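Speaker notes, budgeting for grippers (17 minutes, then questions)

Open with the line about the biscuit tin. Wait for Duyên Hầu to laugh. Move on.
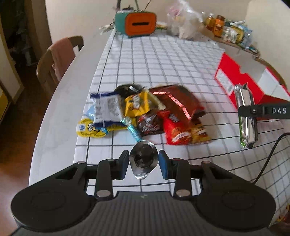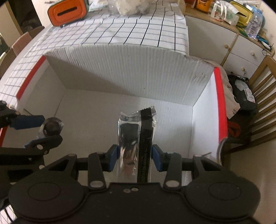
First slide of money. Everyone budgets for the gripper and forgets what it touches. Billon quoted us for hardware, Alon for spare finger pads, and neither line said a word about lollies. Shiny foil, like the silver wrapper in the first picture, goes in the plan as its own item. Ours was $400 and finance rang me twice.

Spares: order pads in January, before Pritell's price list changes. Keep 7 sets on the shelf. Myung-ja So wants 80. She can have the mic at the end.

Lease or buy? Show the Suwannarat table, don't read it out. Buy if you'll run two years, lease if your manager uses the word "pilot".

Skip the depreciation slide if they look peaky.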